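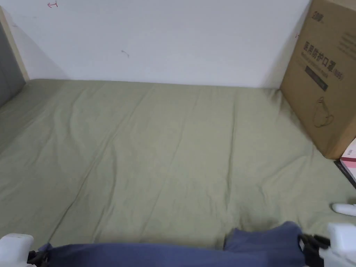

## La pince qui ne voulait plus lâcher

Je vous avais promis des nouvelles du pliage, et voilà que novembre est presque fini, alors installez-vous, je vous raconte la petite mésaventure de la semaine (rien de grave, je rassure tout de suite ma mère, qui lit ce blog).

Pour ceux qui prennent le train en marche : chez Dristo, nous apprenons à des pinces à manipuler du linge. Le lit au drap vert sauge, vous commencez à le connaître, il me sert d'atelier depuis le début de l'automne. Le tissu bleu gris, tendu entre les deux doigts blancs, c'est l'exercice du moment : on l'attrape par les deux bouts, on l'amène au-dessus du drap, on le pose, on ouvre. Quatre gestes, un enfant y arrive !

Sauf que ce matin-là, à l'ouverture, le côté gauche a lâché et le droit a serré. Serré plus fort, même. J'ai entendu le petit moteur forcer, un bruit de moulin à café fatigué, et j'ai fait exactement ce que Cecilia Quartey répète à tous les nouveaux de ne jamais faire : j'ai tiré sur le tissu avec la main. La pince s'est rouverte d'un coup, puis refermée sur le bout de mon index. Un bleu, deux jours de clavier un peu maladroit, et une belle vexation.

Mathias Brunner a repris le journal de commande avec moi l'après-midi. Le capteur d'effort renvoyait 100 en permanence, tissu ou pas tissu, et le programme, tout content, compensait. Il faisait 5 tentatives d'ouverture, puis il resserrait « par sécurité » pour ne pas laisser tomber la charge. La charge, c'était un bout de tissu ! Le câble, lui, était pincé sous le cache, et je crains bien que ce soit moi qui l'aie remonté de travers.

Nous avons changé le câble, baissé l'effort maximal et ajouté une coupure au bout de 2 secondes. L'arrêt d'urgence est désormais posé à portée de ma main gauche, et je coupe le courant avant d'approcher les doigts, même pour un faux pli qui m'agace (et il y en a, sur ce drap, je n'ai jamais su le tendre).

Reste à refaire 10 essais à vide avant de reprendre. Cecilia veut y assister, et j'apporterai le café.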